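Betholm kitchen bench

The Betholm kitchen bench is a robot work station run by Pokow, a maker of handling equipment for canteens and school kitchens. It is used to teach and check a robot arm in small kitchen jobs: lifting a pot, setting it down, moving objects between the hob and the sink. The bench is built on a children's play kitchen, and among people who work with kitchen equipment it is best known for what happened to the jobs around it. Over a fairly short time the staff of the Betholm test room went from doing the lifting themselves to directing, judging and correcting a machine that does it.

Contents
Background
The bench
Working practice
Effects on staff
Criticism and open questions
See also

Background

Pokow was founded in 2000 and employs 83 people. Its test room at Betholm was for many years a place of hard physical repetition. Racks, lids and handles have to be used over and over before they can be sold to a kitchen, and the only way to do that was for a person to stand at a counter and do it. Testers worked in pairs, one lifting and the other writing. Sore wrists were a common complaint, and shifts at the counter were kept short.

The first attempt to mechanise the work was a fixed lifting rig known in the building as the Barbier. It did one movement beautifully, up and down, and was hopeless at everything else. Any change to the height of a shelf meant a morning with spanners. The Barbier is still kept in the corridor outside the test room, and new starters are usually shown it on their first day.

A jointed arm with a gripper was a far more exciting prospect. Adelino Mota, then head of testing, argued that the testers should be the ones to teach it, as they already knew how a pot behaves when it is picked up badly. The bench opened for regular work on 2019-04-01 under Qistina Mandagi, who had spent years at the manual counter herself.

The bench

The choice of a play kitchen surprises many visitors, but it is a wonderfully practical thing. It has a hob, a sink, a tap, a shelf and a cooker hood within a very short reach, so an arm can get to nearly everything a cook would touch without having to travel. The hob and its burners are printed, the microwave is a toy, and no one can be scalded. The pot is metal, with a loop handle on each side, and it is a properly awkward object: shiny, rounded and hard to hold by the rim.

Smaller objects are set out on the counter as well. Coloured blocks are used for practice in placing, and toy food gives the gripper shapes that are less regular. A slotted spatula and a spoon, both wooden, hang against the tiles.
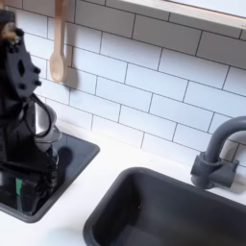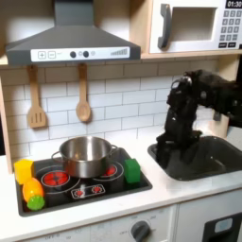
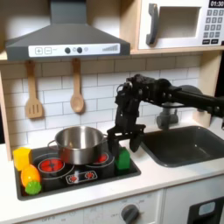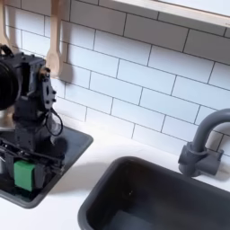

The arm at the kitchen bench, Betholm. The metal pot is held against the arm in the first picture and stands on the hob in the second and third.

Working practice

A session is run by two people. The operator guides the arm through a job, or starts it on a job it has already been taught, and stays within reach of the stop button the whole time. The second person, called the setter, arranges the objects before each attempt and decides afterwards whether it should count. Setters and operators swap places at the break.

Setting is a skilled job in its own right, and the setters at Betholm are rightly proud of it. If the pot always starts in the same spot, the arm learns that spot and very little else. A good setter nudges the pot a little, turns its handles, moves a block to the other side, and keeps the changes varied without making them silly. Custódio Calado, one of the longest-serving setters, wrote the room's guide to layouts, a thick ring binder that covers such matters as what to do when a block rolls into the sink (leave it there and carry on, if the job allows).

Every attempt goes into a log called Florker, written in-house. An entry holds the job, the layout, the result and a free-text remark. The remark was nearly left out of the first version and has become the most useful part. Entries such as "grip fine, let go too early" or "came in from the handle side again" are read through each morning before the arm is switched on. In the busiest September on record the room logged 3517 attempts — more than the manual counter had ever managed in the same month.

Effects on staff

The most obvious change has been to people's bodies. Nobody at Betholm now lifts the same pot all afternoon. Complaints about wrists and shoulders fell away after the bench came into use, and testers who had been moved to desk work because of strain were able to come back to the test room as operators. Hélder Correia, who had expected to leave the trade, returned in this way and later trained most of the evening team.

The second change was in what counted as knowledge. At the manual counter, experienced testers knew a great deal that they had never needed to say. Teaching the arm meant putting it into words. How far should the gripper open before it meets the rim? When is a pot down, and when is it merely touching? Discussions about these points could take up half a morning, and several of them led to better handles on Pokow's own products, a benefit that had not been planned for at all.

Pay was slower to follow. Operators and setters were kept on the old tester's grade at first, although the work asked more of them. A combined grade was agreed after talks in which Khairul Jugah spoke for the test room. It pays setters and operators the same, and it gives both a paid hour each week for reading logs.

No tester lost a post when the bench opened, though two vacancies at the manual counter were left unfilled. One lifting counter remains in use for very heavy pans and for anything involving hot liquid.

Criticism and open questions

Some of the staff found the new work lonelier. The old pairs talked while they lifted, and an operator watching a gripper close on a rim has little attention to spare. Swapping roles at the break was brought in partly as an answer to this, and it has helped.

Others have asked how far results from a play kitchen carry over to a real one, with steam, grease and colleagues squeezing past. The test room's own view is that the bench is good for learning to grip and place and says little about anything else. A full-size counter has been proposed several times. Space is the main difficulty, and the question of moving the Barbier out of the corridor to make room for it remains unsettled.

See also

Dish room
Manual handling at work
Robot gripper
Test kitchen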